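Falha de sincronismo entre as duas garras

O braço esquerdo parou com erro 119 no ensaio de manipulação a dois braços. O log mostra o comando de fecho aceite e, 7 ciclos depois, corrente acima do limite — sem alarme no direito.
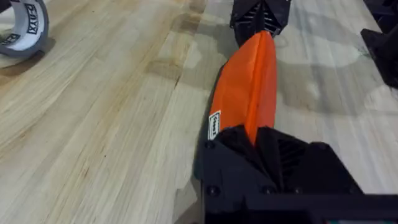

Peça laranja entre as duas garras, vista da câmara do pulso esquerdo.

O Timo Rieger suspeitava do cabo. Trocámo-lo e o erro voltou. A causa estava no firmware Karaki: após um reinício, o limite de força regressa ao valor de fábrica.
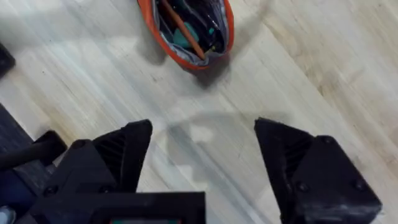

Até haver correção, os dedos ficam abertos no arranque e o limite é reescrito antes de cada ensaio. Falta repetir com a versão 6.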